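Tultadside Neighbours Help Board
Home and Family > Toys and Play

How do I clean toy food veg with fabric leaves? (and is the plate worth keeping)

Asked by Chepkoech Mushi in January
497 views, 3 answers

Hello all! I've been given a bag of play food by my sister, who has finally cleared out her loft, and I'm trying to get it fit for my little one before her cousins come over. Most of it was past saving (chewed bread roll, half a pizza) but I've kept a carrot, an aubergine and a big blue plastic plate. The carrot is the one that's worrying me. It's got pale green leaves on one end that go all floppy and splay about, and I don't know if I can put the whole lot in a bowl of soapy water or if the leaves will go manky. 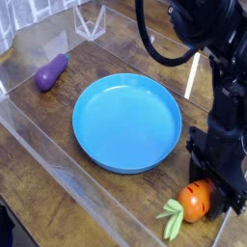
What I've tried so far

Only a baby wipe! The aubergine came up lovely and shiny, little green cap and everything, but I stopped when I got to the carrot because the red stripes look painted and I had visions of a plain orange lump. There's no label on any of it. My sister thinks the set was called Gokow but she also thought the plate was from a picnic set, so don't hold her to that.

Other thing is, the plate is huge next to the veg. My daughter likes to serve everybody dinner and it looks a bit mean with one carrot on it. Do I keep it or find something smaller? And what would you add to make it a proper meal without spending a fortune? She's 3, if that makes a difference.

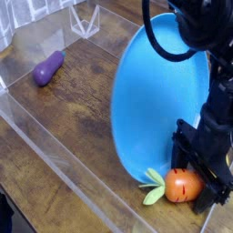

Keith Faulkner replied:

Don't soak it. We did a whole basket of these in the sink and the hard plastic ones were fine, but anything with cloth on it held water inside for ages and one of them started to smell like a pond. Washing-up liquid on a damp cloth, wipe the orange part gently, then dab the leaves with the same cloth and hang it leaves down over the edge of the draining rack overnight. Go easy on the stripes, no scourers, and don't use anything with bleach in it. If there's a hole or a seam where the leaves go in, keep the water well away from that.

Give the leaves a good tug as well before she has it. Ours were only glued in. If they shift at all, take them off and bin them, a bald carrot is still a carrot.

Plate: keep. Mine used the big one as a pond, a steering wheel and a hat.

Answer 2, from a member in Jallness:

dishwasher top shelf, did all ours, fine

Reply from Keith Faulkner:

Might be all right for the plate if it says so underneath. I wouldn't risk painted bits, ours came out patchy.

Answer 3, marked as most helpful:

I mind two little ones and have been through mountains of this stuff, so here's my tuppence worth. Agree with Keith about the damp cloth. For the leaves I use an old soft toothbrush with the tiniest bit of baby shampoo, brushing from the carrot end outwards so they don't fray, then I press them flat in a tea towel. Half an hour on the airer isn't enough even if they feel dry, so leave them till morning.

As for the plate, I'd hang on to it too. A big one is much easier for a three-year-old because she can plonk things down without them rolling straight off, and there's space to sort by colour once you've got a few more bits. We play a game where I order something daft ("one purple dinner please, no carrots") and they have to bring me the right thing. 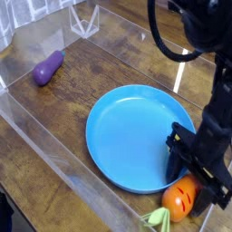 To fill it out you really don't need much. Felt is your friend, I cut peas and fried eggs from the scrap bin at Seixas for 30p a sheet, and about 4 rolled-up socks make very convincing potatoes. Skip the peas if you've a baby in the house, mind, or make them as one big flat patch. I'd also look for a tomato or a sweetcorn at the next jumble sale so she's got a red and a yellow. Hard plastic ones if you can, after all that faffing with leaves!

Comment from Chepkoech Mushi:

Thank you both, the socks are genius. Tugged the leaves as instructed and they're staying put, so it's the toothbrush tonight. Will look under the plate for a dishwasher mark when I've got my glasses on.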